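Let the farm-stay stay a farm

By Silvia Oravec
2021-03-06
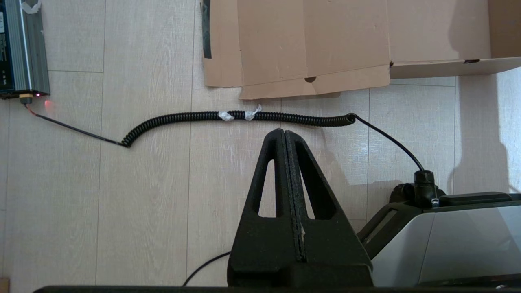
A coiled cable on a wood-grain floor.

My mother used to say that you could tell everything about a house by what it gave you for breakfast, and I have been thinking of her a good deal this summer while reading the proposal that our valley's farm-stays be brought under a single star-rating scheme. The shire has put it out for comment, and I've now read all 86 pages of it (twice, with a pot of tea each time), and I would like to say as kindly as I can that I think it's a mistake.

I should declare my interest. My husband and I have taken paying guests at our place on the Birketti road for 18 years. We began with one room and a borrowed mattress, in the year the wool cheque was so poor that we had to think of something, and we now have three rooms and a cottage down by the dam. We have never been rich from it, but it paid for the new tank and most of a daughter's nursing degree, and it has brought some lovely people up our driveway. One couple from Himum have come every August for so long that they have their own gumboots on our verandah.

Now, the scheme. A place will be marked on such things as the width of the bed, the number of power points, whether there is a television in each room and whether the host can be reached at a desk between set hours. I have no quarrel with clean sheets or a smoke alarm that works, and we are inspected for those already, quite rightly. My trouble is with the television. Our guests sit in the kitchen of an evening. They shell peas, they argue with my husband over the cricket, and once a small boy from the city stayed up until midnight with us to see a calf born and talked of nothing else for days. I have been through the scoring sheet and I can't find where any of that would go.

Prakash Ramasamy, whose family runs the old dairy as a guest house, disagrees with me, and he is a thoughtful man so I'll put his case fairly. He says strangers booking from a phone have no way of knowing us, and that a couple of stars beside the name would give them the confidence to press the button. He says too that after the year we've all had, with the borders opening and shutting like a screen door, we can't afford to be fussy about where our bookings come from. I felt the force of that. We had eleven weeks last year without a soul, and I missed the company nearly as much as the money.

But stars cost something. The joining fee is to be $4,000, spread over the first two years, and there's the upgrading on top. There are 36 of us on the valley's list at present, and I can think of a good few who let a single room and would simply take down the sign. Bent Riis is one. He has a sleepout behind the orchard with the best view in the district, and a bathroom you reach with a torch. He'd score nothing at all, poor Bent, and yet I've met his guests at the Drerkon bakery on a Sunday morning drive and they were glowing.

What I would like instead is fairly modest. Let the shire keep up its safety inspections, and print the date of the last one where visitors can see it. Let each of us write an honest paragraph about our own place – the torch, the rooster, the gravel road and all – and let the tourist office put those paragraphs up with a decent map. The money set aside for assessors would go a long way towards fixing the turn-off sign at the bridge, which has been pointing into the river since the flood.

Comments can be handed in at the library or posted to the shire office until the end of the month. Mine is already in, and I'm afraid it ran to five pages.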